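Rapport d'étape adressé à la fondation Prollalo
Projet « Tables libres », atelier partagé Bruso
28 juillet 2025

Madame, Monsieur,

Nous voici à mi-parcours et nous avons plaisir à vous écrire, parce que les choses avancent bien, et même plus vite que prévu sur certains points ! Votre subvention devait nous permettre de remettre en état la grande salle de l'atelier Bruso, de trier ce qui s'y entassait depuis l'ouverture et de rendre aux usagers des plans de travail dégagés. Les deux premiers volets sont terminés, le troisième est bien engagé.

Le tri d'abord. Nous l'avons commencé en mars, étagère par étagère, avec une règle simple : tout objet sans étiquette passait sur une table d'attente pendant 30 jours, puis partait au don ou à la déchetterie. Au total, 60 caisses ont été ouvertes. On y a retrouvé des chargeurs orphelins, des rallonges, des classeurs vides, trois perforatrices et une quantité de visserie que les habitués du coin bricolage se sont partagée avec un enthousiasme réjouissant. Ce qui restait en bon état est allé à la ressourcerie Yadav, qui est venue deux fois avec sa camionnette.

Les tables ensuite. La salle en compte désormais 17, toutes nettoyées, recalées et numérotées. Les anciens plateaux sombres, rayés et collants par endroits, ont laissé la place à des surfaces claires fournies par la menuiserie Nulto. Quel changement ! La pièce paraît plus grande, on repère tout de suite une vis tombée ou une trace de colle, et un coup d'éponge suffit dans la plupart des cas. Les usagers du soir, qui se plaignaient de l'éclairage, nous en parlent moins souvent. 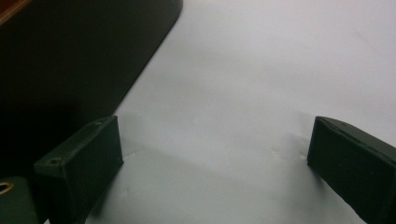 Crédit photo : atelier Bruso

Sur une surface pâle, un objet noir se voit de loin, et nous avons gardé ce contraste en tête pour la suite de l'aménagement. Les boîtes de rangement commandées pour les étagères basses seront foncées, les étiquettes blanches. La consigne affichée près de l'entrée tient en une phrase : on laisse la table comme on aimerait la trouver. Elle est plutôt bien suivie en journée, un peu moins le samedi, et nous avons ajouté un bac « oubliés du jour » que l'équipe d'accueil vide à la fermeture.

Tout n'est pas réglé pour autant. Les blocs-tiroirs sont arrivés avec des glissières trop courtes, et il a fallu en renvoyer 5. Le remplacement est accepté par le fournisseur mais la date de livraison n'est pas encore confirmée. Le fond de la salle, côté réserve, garde deux armoires métalliques dont les clés sont perdues ; un serrurier doit passer après la pause d'été. Enfin, le sol mériterait une vraie remise à neuf, que nous n'avions pas inscrite au budget et que nous ne demandons pas à inclure ici.

Côté dépenses, nous restons dans l'enveloppe. Les plateaux ont coûté un peu moins que le devis initial, et nous souhaiterions, avec votre accord, reporter la différence sur les boîtes de rangement et sur un second chariot pour déplacer le matériel. Le tableau des dépenses et les factures sont joints à cet envoi.

D'ici au prochain rapport, il nous reste à installer les boîtes, à terminer l'étiquetage des étagères hautes et à ouvrir le créneau du matin aux associations du quartier, qui sont déjà plusieurs à le réclamer. Nous serions ravis de vous accueillir à cette occasion. Une réponse de votre part sur le report de crédit avant la rentrée nous permettrait de passer commande sans attendre.

Bien cordialement,
L'équipe de l'atelier Bruso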